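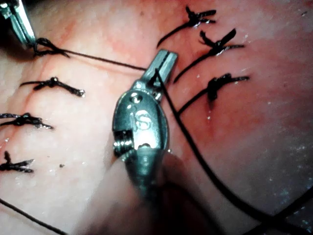
Why do knots stay tied?

Have a look at your shoes. If they have laces, there is a good chance you tied a knot this morning without thinking about it very much, and then walked around on it, ran for the bus on it, and perhaps jumped off a wall on it as well. There is no glue in a shoelace. There are no hooks or magnets either. It is only a piece of string wrapped round itself, so what is holding it?

The answer is a force called friction, and you meet it all day long. Friction is what happens when two things rub together and don't want to slide. It is why your jumper grips the carpet when somebody tries to drag you along by the feet, and why socks on a shiny floor are so much fun (there is hardly any friction there to stop you!).

When you tie a knot, you press one bit of string hard against another bit. If you pull on the ends, those bits squeeze each other even harder. More squeezing makes more friction, and more friction makes it harder for the string to slip. In a good knot, pulling makes the knot hold on tighter.

Try it with a pencil

You will need a pencil and a piece of string as long as your arm. Ask someone to hold the pencil out sideways, nice and still.

Hang the string over the pencil and pull one end. It slides off very easily.

Now wrap it once all the way round and pull again, holding the other end lightly between your finger and thumb. You will feel it drag a little.

Wrap it round five times and have another go. It should be much, much harder to pull. Every turn adds more grip, and that is how a person on a quayside can hold a great heavy boat with a few turns of rope around a post.

Knots that people use

There are thousands of knots, and most of them were worked out long before anybody wrote anything down, by people who needed to catch fish, carry firewood or keep a roof on. You could spend your whole life learning them and still have some left over. Let's start with a few useful ones.

The overhand knot is the one you make when you cross two ends and tuck one through. It is the first half of tying your shoes, and it is handy at the end of a thread to stop it pulling through the cloth.

The reef knot is made of two overhand knots, one on top of the other. The trick is in the direction: right over left and under, then left over right and under. If you go the same way both times you get a granny knot, and granny knots are well known for coming undone or jamming at the worst moment. Reef knots are good for parcels and bandages, but please don't climb on one, as they can slip when there is a lot of weight on them.

The bowline makes a loop that doesn't shrink when you pull it. Sailors love it. On the harbour wall at Tadham you can often see one dropped over a post, with a boat tugging away at the other end.

The sheet bend joins two ropes together, and something very like it is used for making nets. A net is really just a great many knots with gaps in between. The old herring net hanging up in the museum at Coddale has 3,052 of them, all tied by hand, and if you stand underneath it and try to count you will lose your place before you get to the second row.

Very small knots

Some knots are so small that you need a steady hand and good light to make them. If you have ever had stitches in a bad cut, a doctor or nurse may have tied knots in a fine thread to hold the two sides of your skin close together while it mended. Learning to do that neatly takes lots of practice, and people usually begin on a soft pad made to feel something like skin.

Stitching thread can be slippery, so one little knot is often not enough. A second goes on top, and often a third, to add that extra friction we met earlier. 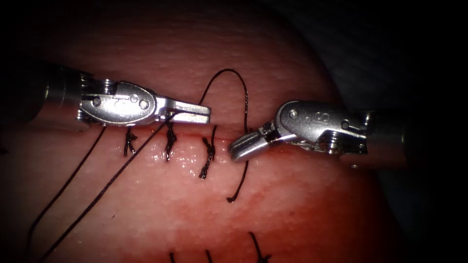
This page was last changed on March 2, 2026

Why do my laces come undone, then?

Every step you take gives the knot a bang when your foot hits the ground, and each bang loosens it a tiny bit. At the same time the loose ends are swinging about and tugging. For a long while nothing much seems to happen, and then the whole bow lets go in a hurry, usually when you are carrying something.

Look at your bow. If the loops lie across your shoe from side to side, well done, you have tied a kind of reef knot. If they point up towards your leg and down towards your toes, you have probably tied a granny. Start your first cross the other way round next time and see if it lasts longer.

Words to know

Friction: the force that tries to stop things sliding over each other.

Bend: a knot that joins two ropes.

Hitch: a knot that fastens a rope to something else, such as a post or a ring.

Working end: the end of the rope you are busy tying with.

Something to do this week

Find a bit of old rope or a dressing gown cord and practise the reef knot for 10 minutes. Then try it with your eyes shut, which feels very odd at first and gets easier quite quickly.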